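11 Sep 2018 - walkaround notes, partnership airplane, Saltow field

I finally typed these up so the next person with the clipboard doesn't have to decode my handwriting. Hobbs was at 604 when I started.

- [x] **Fuel sumps, both wings.** Clean on the left. The right one gave me a few specks, so I drained it again until I liked what I saw (and yes, I smelled like avgas all through lunch).
- [x] **Oil.** Seven quarts. She throws out anything over that, so please stop topping her off!
- [ ] **Left main tire.** Tread is fine but there's a flat spot I could cover with my thumb. I'd like it changed before October.

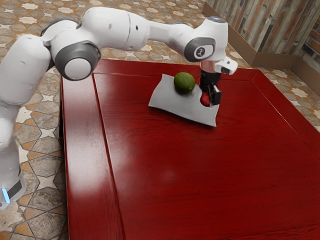

- [x] **Brake lines.** No drips, no chafing. The clamp Karagiannis put on at the annual is still snug.
- [x] **Flap hinges.** A bit of play on the right side, same as last time. I wiggled it, frowned at it, and moved on - it's within limits.
- [ ] **Nose strut.** Low again. That's the second time I've pumped it up this summer, and I think we're just putting off buying seals.
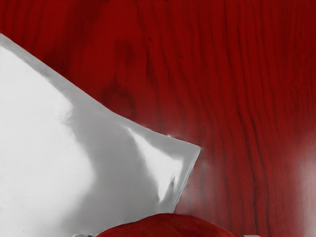 - [x] **Battery box.** Lid secure, vent clear, a little white crud on one terminal that I brushed off.
- [x] **Seat rails.** Checked every hole and both stops. Slide your seat, lock it, then shove it hard. Please.
- [ ] **Fire extinguisher.** Gauge is in the green but the tag has expired. Skollen wants around 60 dollars for a new one, which we can surely manage between us.
- [ ] **Alternator belt.** Looks glazed to me. I'd call it good for another 12 hours, tops, and I'd be happier with zero.
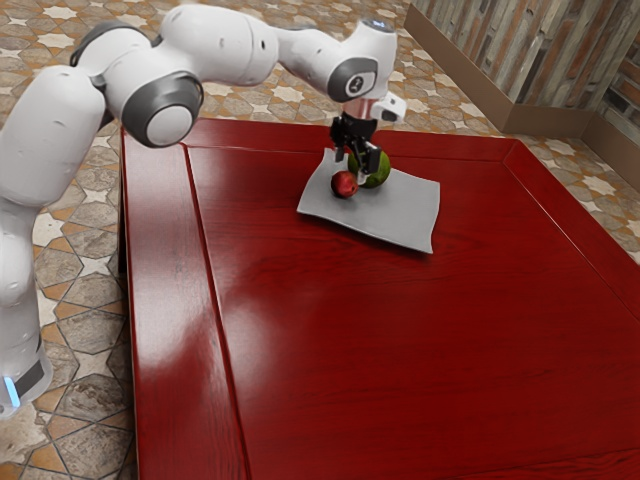

Jolien Van Acker thinks I'm being too easy on the belt and wants the airplane grounded until it's replaced, seeing as the cowling has to come off for the oil change anyway. Fine by me. I've hung the red tag on the prop and the keys are in the drawer.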